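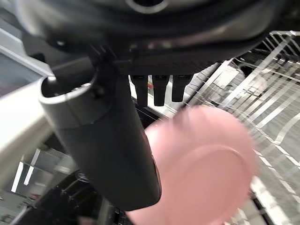
Jurka wrist gripper over a wire dish rack, seen from the wrist camera.

Jurka Gripper Guard Kit
Part no. 2068
Made by Hutsuliak, Drisville

The Jurka kit is for workplaces that run an arm in the same room as their kitchen staff. It covers the wrist and gripper only. The arm and base need their own risk assessment.

What's in the kit
Wrist cover, matte dark grey
Laminated rule card for the wall
Floor tape for the reach line
Inspection log book

Working rules
Mark the reach line 1000 mm past the furthest point the gripper can get to. Staff stay behind it while the arm is live.
Press stop before reaching into the rack, even for one plate.
Plates and lids are moved one at a time. Knives are kept out of the robot's rack and washed by hand.
Check the fingers for chips and loose screws at the start of each shift. A chipped finger comes off before any more dishes are handled.
Wipe the wrist camera with a dry cloth. Don't use degreaser on the lens.
Only a trained person changes the program – and the change goes in the log with their initials.

Servicing
Replace the wrist cover every 2000 hours of running, or sooner if the surface is cracked. Covers can be ordered singly as part no. 715.

Training
Zatcombe runs the operator session at your site on a Tuesday. It takes a morning. Pylyp Antoniuk teaches the rules and Vsevolod Tymoshchuk signs off the floor markings.

Shipping
Stocked colour is dark grey. Rule cards in other languages are made to order – ask when you request a quote.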